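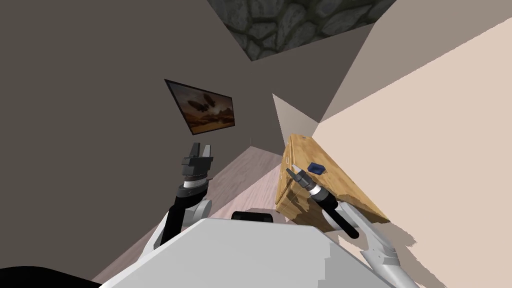
Search products, finishes, downloads
Search

Foler Movable Wall
By Maricica Chiriac
Aug 24, 2025
4 min read

Every architect has drawn a dotted line across a large room and written "future partition" next to it. Foler is for the day the future arrives and the client wants to know where the partition is.

It's a manually operated movable wall for offices, hotel meeting rooms, libraries and the kind of ground floor lobby that has to be a yoga studio by evening. The panels hang from a single ceiling track, roll out one at a time, and lock together with a vertical seal that you can feel engage. There's no floor track. We made one once, it collected paper clips, and we stopped.

Each panel is 30 inches wide and weighs about 200 pounds at standard height. That sounds alarming until you push one. The weight is carried by the track, so what you're moving is mostly your own reluctance. One adult can close off a mid-sized room, although in practice two people do it and one of them gives directions.

What the wall is made of

A steel frame, a mineral wool core, and a face on each side. The faces are separate pieces, so a panel can be dark on the boardroom side and pale on the side where people eat lunch. Standard faces are painted board, oak veneer and wool felt. The felt comes in a range of grays we named ourselves, and we would ask that you order by number.

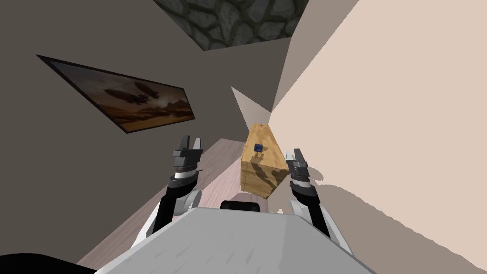
Seals at the top and bottom are worked with a removable crank handle. A half turn drops them and a half turn brings them back. The handle hangs in a clip inside the storage closet, and we ship a spare with every order, having taken the phone calls. If both go missing, Ramalho Hardware stocks the handle as a loose part and will send one out the same day, usually with a second one if you sound tired.

Sound

We're asked whether a Foler wall is soundproof. No wall is soundproof, and a wall on wheels is in no position to boast. Properly installed, it will turn a loud meeting next door into a murmur you can ignore. A drum kit will remain a drum kit. The weak spot is nearly always above the track, in the ceiling void, where sound strolls over the top while everyone is busy admiring the panels. The void has to be closed off by your contractor, and it has to be on the drawings. Please put it on the drawings.

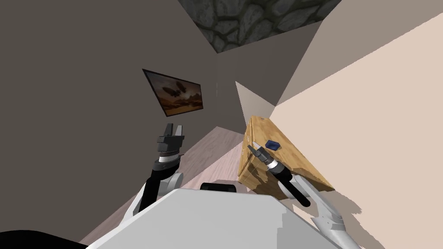 Movable walls have a reputation for looking like movable walls, and some of that is earned. Visible hinges, a carpeted face, a little plastic cap that goes missing in the first month. Foler's joints are a thin shadow line and the hardware stays inside the panel edge. Most of what makes a room feel settled is ordinary stuff anyway, and a framed picture on a dark wall does more for it than any joint detail we could sell you. Which brings us to hanging things. The fixed end panel takes a normal picture hook. The moving panels don't, and they have to stack with very little room between them, so anything proud of the face will be introduced to its neighbor.

Structure above the track

The track wants something solid to hang from. Steel or concrete is fine, timber is fine if an engineer has looked at it, and a suspended ceiling grid is not fine at all, however confident the ceiling installer may be. Stacked panels put most of their load in one place, so tell your engineer where the stack goes before the beam is sized. Ilídio Nogueira handles load drawings and will mark up yours if you send them early. He'll mark them up if you send them late, too, with more exclamation points.

Stacking

Panels park at one end, either in line with the track or turned sideways into a closet. The closet needs a door wide enough for a panel. We mention it.

Price and ordering

Painted panels are $1,491 each. Oak and felt cost more, and track is priced by length. Installation is quoted separately by Brorum, who fit all our walls and book up fast after January, when the office renovation budgets wake up.

Replacement seals for the older Jevik wall are still available. The panels themselves aren't, and they don't fit the Foler track – people have tried.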